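Graltness suturing add-on, research release

I've been running Graltness on our bench for a while now, and people keep asking what's in it, so this is the page! It's the learned policy we trained on 400 tissue suturing runs at Ahn, plus the weights and the scoring scripts.
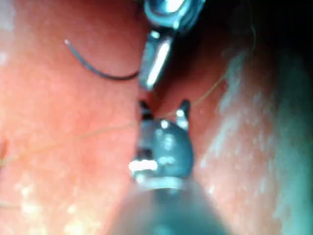

What it does

It passes the needle, pulls through and ties, up to three stitches in a row.

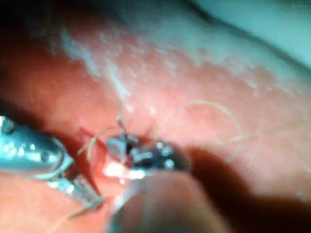
My own interest is slack. Most policies I tried treat thread as something that sorts itself out (it doesn't), so ours plans for it. A pale loop lying loose on pink tissue is hard to pick out, and that's the kind of thread I wanted in the training set. Scoring used 3,034 clips.

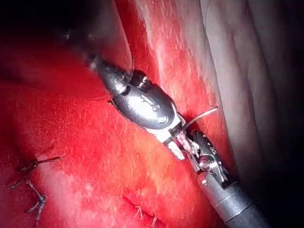 Abilio Urquijo wrote in to ask whether the weights load on the older Stadumard controller, and added that his team would rather have slower knots than a dropped needle. They load fine from version 8 on, and the speed cap is in the settings file.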